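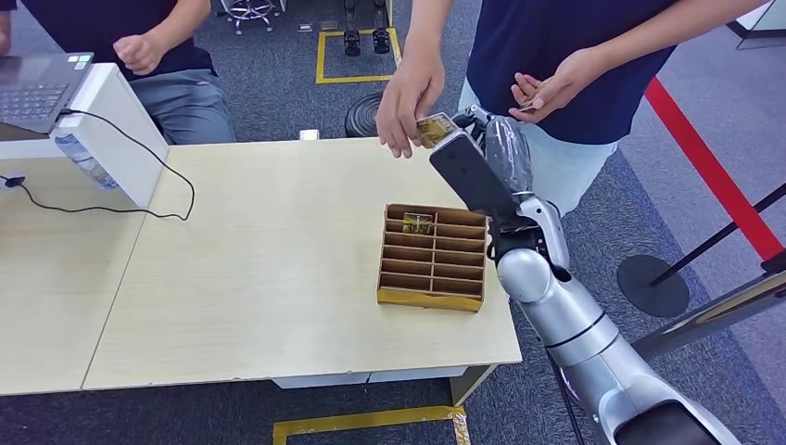
Do both twins have to give a saliva sample?

My brother and I signed up for the Vokar twin study in October. We are both over 40 and always assumed we were identical. He has now moved to Enham and says he will fill in the survey but doesn't want to do the spit kit. Can I still send mine in, or does that knock us both out?
Joris Wuyts

El-Sayed
You can still send yours. The survey and the kit have separate consent forms, so he signs one and leaves the other blank. What you won't get is the zygosity result, which needs DNA from both of you. My sister and I did the survey alone for 2 years before she agreed to the kit - they added her sample later with no new paperwork apart from the consent form. Call the study office before you mail it, as they may want to note it on your family record.

Undel
not sure about Vokar but ours took 3 months to come back. don't eat or drink for half an hour before you spit

Joris Wuyts
Thanks both. I called and they said the same about the consent forms. Mine goes in the mail tomorrow.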